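Promdale Members' Newsletter
The Gift Desk

Birthstones, again

Every few months a reader asks me to recommend a birthstone gift, and every few months I put the letter at the bottom of the pile. This time three arrived together, along with a catalogue from Hostus, so I have run out of excuses.

Hostus sells a range of twelve pendants under the Jasis name, one for each month. The leaflet tells me that the November stone, topaz, will bring its wearer "calm, loyalty and lasting friendship". I was born in November and have owned a topaz ring since I was twenty-one. I have fallen out with two sisters-in-law while wearing it.

My first grumble is with the word "stone". Turn to the small print at the back of the catalogue and you find that the Jasis pendants are set with coloured glass. I have nothing against glass. It is cheerful, it catches the light, and if you lose it down a drain you can have your supper in peace. But the front page says "your true birthstone", and I don't see how it can be true if it is glass. I wrote and asked. The answer said the colours were "inspired by" the traditional gems, and offered me a discount.

My second grumble is with the tradition. The leaflet calls it ancient. Old writers did tie certain gems to certain months, and there is a good deal of lore about it, but the tidy list that shops work from today was agreed by American jewellers in the early twentieth century. It has been added to since, so some months now have a choice. November can have citrine if it prefers. I do wonder what happens to the loyalty and friendship when you swap. 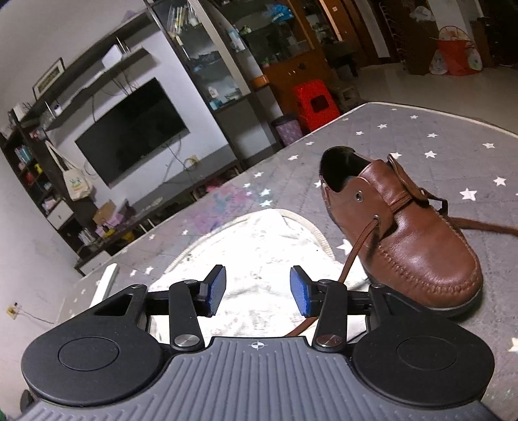

Yolotzin Hinojosa wrote in to say that I am missing the point, and that her mother's garnet brooch meant a great deal to her whether or not garnets do anything for January people. She never believed in the powers, she says, and neither did her mother, but it was chosen for her and for no one else, and a plain brooch would have gone into a drawer.

I accept most of that. A present picked with a person's birthday in mind shows a bit of thought, and I would sooner have that than another scented candle. Where I dig my heels in is the price. The Jasis pendant costs 90 in the plain box and a good deal more in the one with the "meaning card", and the card is a piece of printed paper. The same leaflet promises savings of up to 2000 points for members who buy the whole set. Who needs the whole set? You would have to know somebody born in every month, and like them all.

Teodoro Olvera asks whether birthstones make sense for a baby. I would wait. A chain is no use to a baby and not safe in a cot, and small stones come loose. If you want to mark the birth, buy something for the parents, or put the money by and let the child choose at eighteen. They may hate their colour. Plenty of August people I know can't stand green.

For anyone still set on buying, ask the shop in plain words whether the stone is natural, grown in a laboratory or glass, and get the answer written on the receipt. Ask what the metal is under the plating as well. Robles, the repair counter by the side entrance, will look over a loose setting for members — bring your card, and mention item 2169 in the services list or they will charge you the full rate.

Frauke Wiegand's question about zodiac charm bracelets will have to wait for the next issue. I have seen the bracelets and I need time.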